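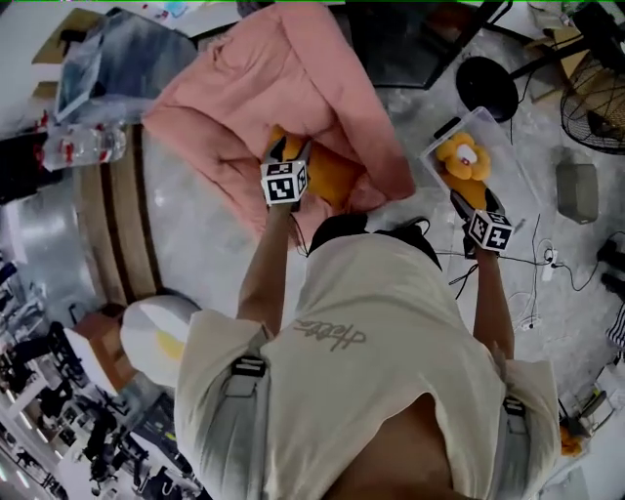 Les règles, à quoi bon, si chacun range à sa façon ? La question nous vient de Solberg, et elle revient à presque chaque visite, alors autant y répondre dès cette page.

Chez Skurkora, nous enregistrons des gestes du quotidien avec des pinces tenues à la main, pour que des robots puissent un jour les apprendre. Chacun garde sa façon de faire – nous y tenons beaucoup ! – mais tout le monde suit la même charte, rédigée avec nos partenaires de Van den Broek et relue chaque année en septembre. Elle tient en 6 pages et dit des choses toutes simples : les marqueurs restent propres et dégagés, le harnais se règle avant la première prise, on s'arrête dès que les épaules tirent, et une prise ratée se garde, signalée comme telle.

Le projet Wetgate, notre plus grand à ce jour, compte quelque 2 000 enregistrements, dont 208 relus à deux. La charte s'envoie volontiers à qui la demande, et vos remarques – même les plus pointilleuses – seront lues avec plaisir.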